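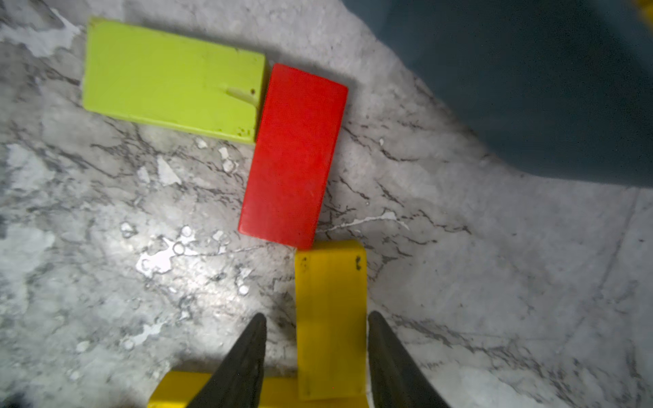
Marble

Marble is limestone remade by heat and pressure deep in the earth, and few stones are as lovely! Its grey and black veins come from clay, silt and other minerals caught in the old rock.

Quarrying

The Trundano quarry, 70 kilometres inland from Cuesta, cuts a pale stone with fine, jagged veining. Its deepest bench is 80 metres down — a wonderful sight at dawn, when the walls glow a soft honey colour.

Care

Lemon juice and vinegar dull a polished surface. Mild soap and water are best for everyday cleaning.

See also: Limestone, Travertine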